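3.2 Hinge fitting on the Larnodley doors

We should say a little more about how the hinges were set, because readers who have hung a door themselves will want to know, and because we were rather fond of this part of the work. Each of the 50 doors was routed with the Veltik jig, clamped to the stile and checked twice with a plain steel rule, and the recesses were then cleaned up by hand with a sharp chisel. Two fitters shared the job, and they swapped places after every 10 doors so that one person's habits would not color the whole set. The Truvis hinges went in with the screws they came with, even where we might have liked something longer (and there were days in February when we certainly did!). 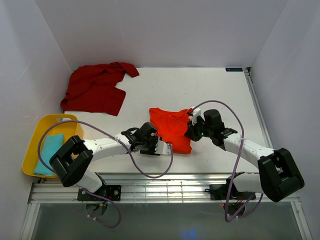 Figure 4. Two-arm workspace with an orange-red T-shirt between the grippers, a dark red garment, and a yellow basket at the left.

3.3 Opening and closing trials

Once hung, every door was swung through 600 full cycles before we measured any sag at the latch side. We followed the order of work suggested by Sugawara, which begins with the heaviest leaf and moves down to the lightest, and we found it a comfortable way to get through a long day. Doors that had dropped more than 2 mm were taken down, packed behind the lower hinge with thin card, and put through the same cycles again. Readings for both rounds are kept side by side in Table 5.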